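Tamach White Drinking Mug: Equipment Page

Reading time: 4 minutes
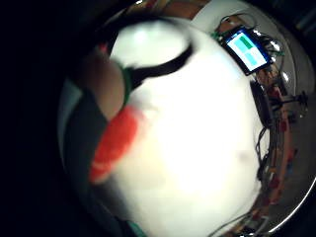 Horacio Painemal
Supply Coordinator, Pritchard Residence Dining Services

The Tamach mug is the standard hot drink vessel for all dining rooms, lounges and staff kitchens at Pritchard Residence. It replaces the Flusteck cup, which was withdrawn from the approved list in April. Departments that still hold Flusteck cups may use them in staff areas until they are chipped or lost. Replacements will be supplied in the Tamach pattern only.

General information

The mug is plain white, with rounded sides and one handle. It carries no residence crest. The decision to leave the crest off was made at the time of purchase, as printed cups in the former pattern faded unevenly and could not be matched when stock was topped up.

Catalog number: 513
Supplier: Stostenis
Mugs per case: 64
Smallest order: 2 cases
Suitable for: coffee, tea, cocoa, soup served as a drink
Approved for commercial dishwashers: yes
Approved for microwave ovens: yes
Approved for conventional ovens: no

Holding and serving

Residents hold a mug in different ways. Many do not use the handle at all and prefer to place the fingers and thumb against the side. Dining staff should allow for this when pouring. A drink that is comfortable to carry by the handle may be too hot for a resident who holds the body of the mug, and staff are asked to let it stand before it is served. The waiting time for each resident is entered on the dining card.

Mugs are to be filled no higher than one finger's width below the rim. For residents with reduced grip, a half-filled mug is served and refilled on request. Lids are ordered separately. The lids purchased for the Flusteck cup do not fit the Tamach mug and should be returned to the supply room.

When handing a mug to a resident, staff should turn the handle toward the resident's stronger hand and keep hold of the mug until the resident has taken its weight. Gloves used for kitchen cleaning must be removed before serving.

Washing and storage

Used mugs are placed upside down in the dishwasher rack, one to each section. They should not be nested or laid on their sides. Tea stains may be treated with a paste of baking soda and water, left in place for a few minutes and wiped out with a soft cloth. Steel wool and scouring powder mark the glaze and are not permitted.

Clean mugs are stored on open shelves, rim upward, in stacks no higher than 2. Cupboards in the second-floor lounge are too shallow for stacking, and mugs there should be stored in a single layer.

Inspection

Each dining room inspects its mugs on Monday before breakfast service. The rim, the inside surface and the points where the handle meets the body are checked by eye and by touch. A mug with a chip, a crack or a rough edge is taken out of use at once and placed in the breakage bin. Repaired mugs are not returned to service, whatever the quality of the repair.

Ordering

Requests are made on the dining supply form and must give the catalog number and the delivery point. Orders received before noon are passed to Stostenis the same day. Delivery normally takes 6 working days. Damaged goods should be reported with the packing slip attached. The supply office cannot claim for breakage once the slip has been discarded.

Single mugs are available from the supply room for resident rooms. The head of each floor may sign for these.

Comments

Floor 3 Kitchen
Could the form be changed so that lids and mugs go on one sheet? We ordered mugs last time and forgot the lids completely.

H. Painemal
The revised form will have a line for lids. Please continue to use the separate sheet until it is issued.

Weekend Desk
Our shelves take three high without any trouble. Does the limit apply to us as well?

H. Painemal
Yes, it applies to all storage areas.

R. in Activities
My father keeps his in his room and likes it better than the old one. Bigger handle, he says.

Contact the Supply Office | © Pritchard Residence Dining Services | Back to top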